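Reading time: 2 min

Unit 3. Domes on square plans

A dome needs a round base, and most church crossings are square. Builders closed the gap with pendentives or squinches.
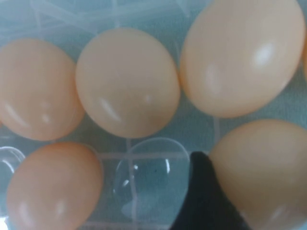
Page last changed: May

Pendentives are curved triangles that carry the load down to four piers. 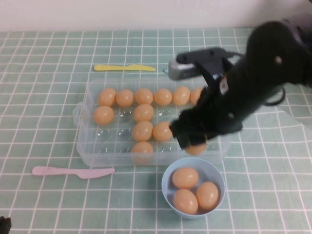
Squinches are small arches set across the corners. Compare the plans of Stalora and Wulla before class.
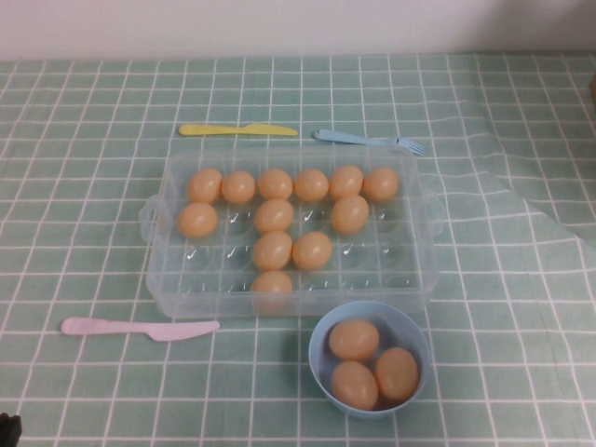

Reading

Fornier, chapter on vaults, 30 pages.

Comments (2)

wulla_reader: Is the drum covered in this unit?

tmk: Next one. The handout is 60 KB, prints fine.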